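Does a Tablecloth Make Dinner Last Longer?
Kivon Project Report, 06/12/2021

My idea for this one came from my family, who eat super fast unless there's company over, and then we sit there forever! 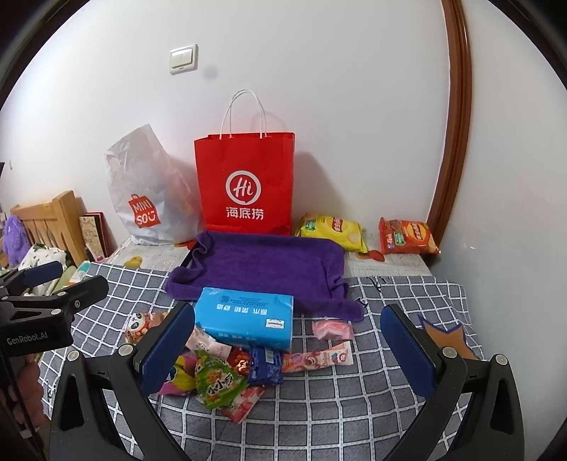
What I did

I asked students in my dorm, Bradasby, to keep a dinner diary. 18 people said yes (thank you!!) and they wrote down when they sat down, when they got up, and whether there was a cloth on the table. By the end I had 252 dinners to type into a spreadsheet, and my wrists were not happy about it.

What I found

Dinners with a cloth ran nine minutes longer on average. I was pretty excited until I looked at the notes column. People mostly put a cloth out when friends came by, so the friends could be doing all the work (probably are, knowing us).

What I'd change

Next time I'd pick the cloth nights by coin flip, so guests don't mess it up. I'd also start in September, before everybody gets buried in homework. A few diaries from the Fuswood side of the building had no end times and I had to leave those out.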